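Subject: Re: [dromwood-neighbors] Moving the swap shelf indoors?

Oleksandra Zakharchenko wrote:
> Does anyone still want the swap shelf by the bike racks? It rained
> on the books again and I had to toss about 15 of them. I could ask
> if there's room in the laundry building. Also, whose fondue set is
> that?

Hi all,

Yes please to the laundry building! I went by there this morning and the wall next to the folding counter is wide open. Our old shelf is 20 inches deep, so it would stick out a bit, but the one Bohdan has in his garage is skinnier and he's been trying to get rid of it since April (Bohdan, correct me if you've changed your mind).

I'd also love it if we kept one spot for odds and ends. Books go fast, but I've gotten more use out of the small stuff — buttons, jar lids, picture hooks, the leftover tile Wycliffe put out when he did his bathroom. My kids made a whole chess set out of what they dug up there.

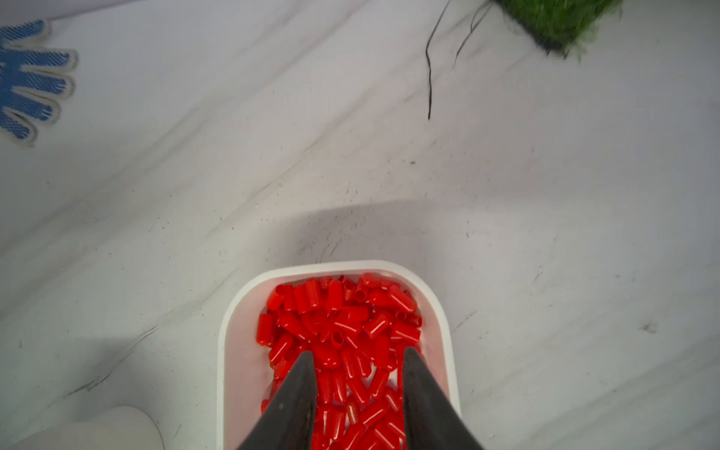

The one thing I'd change is clothes. They get damp and end up in a pile on the floor, and then people with dogs complain, and I'm a person with a dog so I get it from both sides. Could we do clothes twice a year on the lawn instead? I can lend two folding tables and a rack, and Matvii has the big canopy.

The fondue set is mine, sorry! Two of the forks are missing. If it's still there Thursday-ish or whenever you move things, just bring it back to 290 and leave it on the porch.

Oksana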